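The book on the bed

I have a theory that you can tell everything about a house guest by whether they pick up the book you've left out for them. My aunt in Vustalberg did it for years, always a paperback, always on the sheet itself and never on the bedside table, and I've copied her shamelessly since I got a spare room of my own. I've been known to spend longer choosing the book than making the bed (and I iron nothing, so that isn't hard).

The bed does matter, though. I went round three shops in March and lay down on more mattresses than is decent in a coat. The one I liked best had a quilted side, all padded and stitched, and I still think it's a shame to hide that under a valance. A plain white fitted sheet, pulled smooth, and you're most of the way there. Then the book goes down and suddenly the whole thing looks like a holiday!
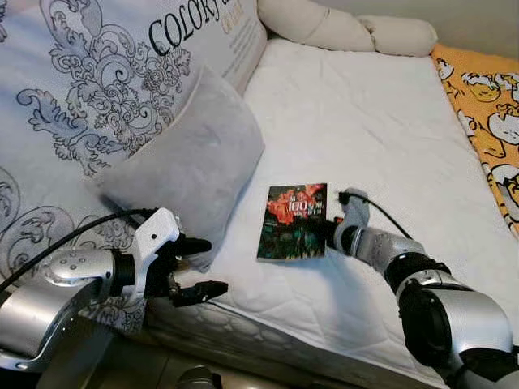
White sheet, quilted edge and a paperback with a big red-orange flower on the cover.

I do love a loud cover on a white bed. Dark leaves, a great blaze of flower, a bold "100" across the middle – and I can't read a word of the Chinese, which hasn't stopped me wanting a copy. Tania Weerasinghe, who had my spare room for 2 nights and reads everything, told me off for choosing by cover. She prefers short stories. Novels of 400 pages make her feel she's being asked to stay longer than she'd planned.

She has a point. I once left out a family saga from the Pletano market, all 1,153 pages of it, and my poor cousin got as far as page 207 and took it home with her. I haven't seen it since. I've stuck to thin ones ever since then, and poetry if they're staying over Christmas.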